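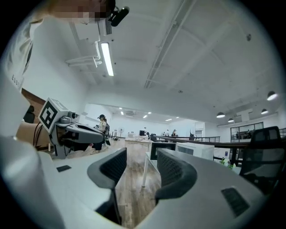

Light wooden floor, person in a white shirt.

Wood floor refinishing: frequently asked questions
Written by Gönül Taşdemir for the Cudcombe Tenants and Owners page. Last updated 04/09/2025.

Do I need to refinish my floor at all?
Probably less often than you've been told. Most of the floors I get asked to look at are dirty or dull, and dull is a finish problem you can often fix with a cleaning and a fresh top coat. Put a few drops of water on the worst spot. If they bead up, the finish is still doing its job and you can put your wallet away. If they soak in and leave a dark mark, keep reading.

The salesman says my floor needs sanding every few years. Is that true?
I'd ask him what he sells. Sanding takes off wood that you don't get back. A solid floor can take several sandings over its life, while a thin engineered floor may take one, or none. Anyone who recommends sanding before checking which kind you have is guessing with your money.

How do I find out which kind I have?
Lift a floor vent or a threshold strip and look at the cut edge. Solid wood is the same all the way down. Engineered wood shows layers. If there's no edge to look at, a decent contractor will find one.

Are "dustless" sanders really dustless?
No. They're better than the old machines, and I'd pick one over a bag on a stick, but you will still be wiping dust off the tops of door frames. Move the books. Tape the closets shut.

What does it cost?
For one average room in Cudcombe, quotes this summer went from $1000 to $2000. The higher ones were not noticeably more detailed. Ask each company to write down the number of coats, the name of the finish, and who moves the furniture. Kartini Simanjuntak on our street got $100 knocked off just by asking what the "site preparation" line meant.

Water-based or oil-based finish?
Water-based stays paler and smells less. Oil-based goes amber and takes longer to dry. You'll hear that oil is far tougher. That may have been a fair claim once, but I've seen both kinds scratched to pieces by the same sort of dog.

What about those bottled "restorers"?
Wondon and Skosix both come up a lot in our mailbox. I tried each on half of a hallway in July. Both halves looked shiny for a while, and then both looked the way they had before, with some streaks. My bigger worry is that leftover polish can stop a new coat from sticking, so tell your contractor if you've used anything like it.

When can I walk on it?
Follow the can, then add a day. Socks before shoes, furniture after that, and rugs last of all. Afolabi, the rental place by the bus station, hands out a sheet that says 4 hours for everything. I don't believe it.

Can I do it myself?
Yes, if you're patient and the room is square. A drum sander left in one place will dig a dip you'll see for the rest of your life there. Rent an orbital one. It's slower and much harder to ruin a floor with.

Does a warranty on the finish mean anything?
Read what it leaves out. The last one I was shown excluded scratches, dents, moisture, sunlight and "normal wear." I'm still waiting to hear from the company what was left.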